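**Re: [trivley-tinkerers] Old desktop drops its second drive, replace or give up?**

Oh, I have been down this road! Replying inline because there are a few different things going on in your message and I'd lose track otherwise.

> I picked up a used Tament tower in February to hold the family photos and music. It has two drives in it. The first one boots fine, but the second one disappears every few days and I have to shut down and open the side before it comes back. I already swapped the drive for another one and got the same thing.

Same drive trouble with two different drives, I'd stop blaming the drives. What do you do when you open the side? If the answer is "wiggle stuff until it works" (mine was, for most of a winter) then I'd bet on the data cable or its socket. Try a new cable AND a different port on the board, one at a time, with a few days between so you know which one did it. I was impatient and changed both at once and I still don't know.

> The power supply is a Rolland, don't know how old. Would you replace it while I'm in there?

Not yet. If the fan is running and nothing smells, leave it alone until the cable question is settled. Do look at which lead feeds the second drive, though. Mine was on the last plug of a long chain with a splitter hanging off it, and I moved it up to its own lead and threw the splitter in the drawer with the other 4.

> Also it's a rat's nest in there and I'm nervous about pulling the wrong thing.

Take a picture before you touch anything, then put a bit of masking tape on each plug as it comes out and write where it went. The Uvard surplus store on Route 104 had short SATA cables with the little metal latch last time I went, and I'd get the latched kind. They also had a bin of velcro ties, up to 50 in a bag, and I bought way too many. Get the shortest cable that reaches without pulling!

And please copy the photos somewhere else first. I know, I know, everybody says it. I had 301 pictures of one camping trip on mine and no second copy, and I really didn't enjoy the evening I couldn't get at them.

Let us know which port it ends up on, I'm curious.
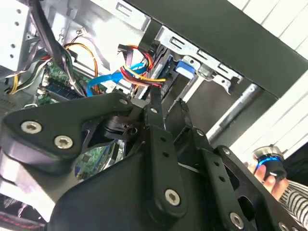

My plan for the next round is to tidy the wiring before I add any more storage, so I'm starting with the data cables and leaving power for another night. I'd like to do something about that bright blue SATA one, with the sharp bend downward right across the front of the motherboard, and then find somewhere better for the thin orange wire that loops way out next to the black bundle. If anybody has a favorite way of routing things in an older case, I'm all ears, the velcro is sitting right here.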